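Folding arm drops the sheet halfway through the lift

Posted by Gwendolyn Lindqvist in Workshop Builds

I'm building a cloth-folding arm at our shared workshop and I'm hooked! It's a secondhand Trendel arm with a home-printed gripper, and the job is to pick up a sheet by one edge, lift it clear of the table and lay it over on itself. Tea towels are fine. With a full sheet it lifts beautifully, then about halfway up the cloth slides out of the fingers. I've set the grip to 500 on the Bellamy board (it goes up to 1,000) and I'm nervous of going higher in case I strip the gears.

The table is pale wood, quite smooth, and I'm using a light blue sheet for all the tests.

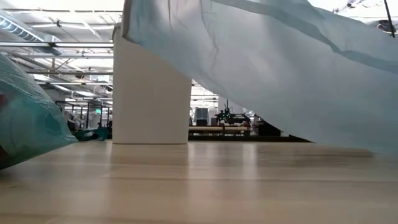 Do I need a stronger motor in the gripper?
Probably a better fingertip first, as bare printed plastic slides on cotton however hard you squeeze it.

Any other ideas very welcome, I'm there most evenings until 10.

Mahsa Dehghan

Lovely project! I had the same slipping with curtains. Cut two bits of silicone baking mat and glue them inside the fingers, bumpy side out. Then slow the lift down, especially the first part. A sheet gets heavier the more of it leaves the table, so the pull on the fingers keeps growing as you go up. I ended up with the grip at 786 on the same board and the gears have survived all summer. Go up in small steps and feel the motor between runs. If it's too hot to keep a finger on, back off.

Also try gripping a hem. It's thicker and gives the pads something to catch on.

Esperanza Park

what mahsa said about the hem. mine's a Darnia arm so can't help with the settings but rubber bands round the fingers worked for me, bit ugly, they perish after a while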